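3/7/20

**Clekia says its cabinets will halve kitchen clutter. Will they?**

Clekia, the flat-pack furniture seller, has put out a new range of tabletop cabinets called Clolline, and with it a claim that owners will have "half the clutter in 28 days". The range went on sale this week through the company's own site and at its shop in Purach.

The figure comes from a trial run by the company itself. According to the leaflet, 391 households were sent a cabinet and asked to fill in a form at the start and again four weeks later. Most said their worktops felt clearer. The leaflet doesn't say how many forms came back, and when we asked, the press office sent us the leaflet again.

Nor is it easy to say what was being measured. The form asks people to score their kitchen from one to ten for "calm". A kitchen that goes from four to eight is counted as having half the clutter, which is a generous way to do the sums. Anyone who has just been given a free cabinet may also be in a kind mood when the form arrives.

Tímea Vida, who manages the range, defended the trial. "We asked real people in real homes and they told us it helped," she said. "I don't think you need a laboratory to know whether you can find the tin opener." She would not say whether the households had been picked at random or were already customers.

Colour takes up a good deal of the leaflet too. Teal, it says, "settles the eye" and makes people less likely to leave things out. We could find no source for this in the notes at the back, where the only entry under colour is a link to an older Clekia catalogue.

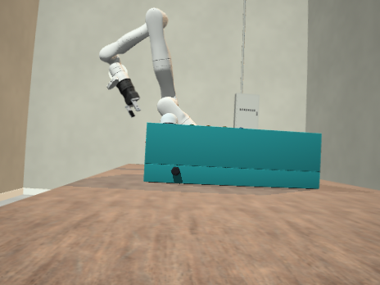 ## Cheaper to clear out a drawer

Zoltán Fekete has run the repair and second-hand shop on Dankwa Road for nine years and has seen storage crazes come and go. He is not impressed.

"People buy a box to put the mess in, then they've got the mess and a box," he said. "In March I had three bread bins brought back to me in one morning. They all had batteries and old keys in them."

His own advice is to empty one drawer before buying anything. He does sell storage, so he could be said to be talking himself out of trade, though he also charges for house clearances and might do well either way.

The price will put some people off before the claims do. The smallest Clolline cabinet costs more than a basic set of wall shelves, and delivery is extra outside Purach. Clekia says it has taken up to 900 orders so far. It did not say how many of those had been paid for, or how many were from its own shops.

Buyers who aren't happy can send the cabinet back, but only unused and in its first packing - hard to square with a promise that takes four weeks to test. Ms Vida said the returns rule was "the same as for all our products" and that there were no plans to change it.

A second trial is due to start later in the year. Clekia will run that one as well.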